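About Wumbridge

Wumbridge is a naming and brand identity studio. We come up with names for companies and products, and we draw the marks, typefaces and color systems that go with them. We have been doing this for 20 years, first out of a rented room over a print shop and now from two floors of the same building.

The studio was started by Adjoa Essien and Bram Aerts. Adjoa had been writing packaging copy and was often asked, late in a project, to fix a name that everyone was already tired of. Bram cut signs and drew lettering. Their first job together was a name and a shopfront for a bakery supply wholesaler, and the sign is still up.

What we do

Most of our work falls under naming. A client comes to us with a new company, a merger, or a product that has been going by a part number. We read what they have written about themselves, talk to the people who answer their phones, and write a long list. The long list is cut down in the studio before the client sees it. We check each remaining name for prior use, for spelling trouble and for meanings in the languages the client sells in. Legal clearance is done by the client's own attorney, and we stay available while it is going on.

Identity work usually follows. This covers the logo, a set of secondary marks, type, color, stationery, vehicle graphics, and a short manual. We keep the manual short so that it gets read. If you have a print vendor you like, we will work with them. If you don't, we can suggest one.

We also take on renaming. This is slower than naming, mainly on account of the signs, the contracts and the staff shirts. We ask for a full inventory of places the old name appears before we quote. The longest one we have been handed ran to 1,949 entries, including manhole covers.

We do not buy media, run social accounts or build web stores.

Some of our names

Kernberg is a maker of milling equipment. They had been trading under the initials of three former partners. The brief asked for something solid that could be stamped into cast metal at a small size, so we kept to letters with open shapes. The K was redrawn four times at the foundry's request.

Balogun is a family freight business that came to us intending to change its name. After a month of interviews with drivers and customers we advised them to keep it and drop the two words that came after it. We redrew the lettering and gave them one strong orange.

Grustura makes molded goods for homes and nurseries. They wanted a made-up word with no meaning in any of their markets, easy to say over the phone. It was number 20 on our list and the only one that both sides of the company had marked. The symbol is a single closed curve that can be pressed into a part without a second color.

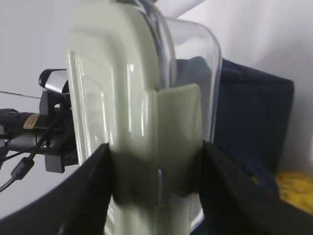 Vibeke Hjaltested of Grustura wrote to us after the launch: We were nervous about a word that meant nothing. Our sales people had it down by the end of the first week, and the distributors stopped asking what the old letters stood for. I would have liked to see the small version of the symbol sooner, because that was the one we needed first.

We took the last point on board. Small sizes are now shown at the first design meeting.

Who works here

Adjoa Essien leads naming. Bram Aerts leads lettering and marks, and still paints a sign by hand if the client asks early enough. Tetteh Sowah manages projects and schedules, and is the person you will hear from most. Adjoa Boateng handles name checks and language review. With two Adjoas in the studio, please put a last initial in your email subject line.

We bring in outside linguists, illustrators and photographers by the job, and list them on the estimate.

Working with us

A first conversation is free and takes an hour. After that we send a written proposal with a fixed fee for each stage. You can stop at the end of any stage and keep what has been delivered. We do not enter unpaid pitches or naming contests.

A naming project normally runs eight weeks from the signed proposal. Identity work adds another ten to twelve, depending on how many items are on the list. We close the studio for the last two weeks of the year.

Visitors are welcome on Tuesday afternoons from 2 p.m. The entrance is on the courtyard side, and the bell for the second floor is the lower one.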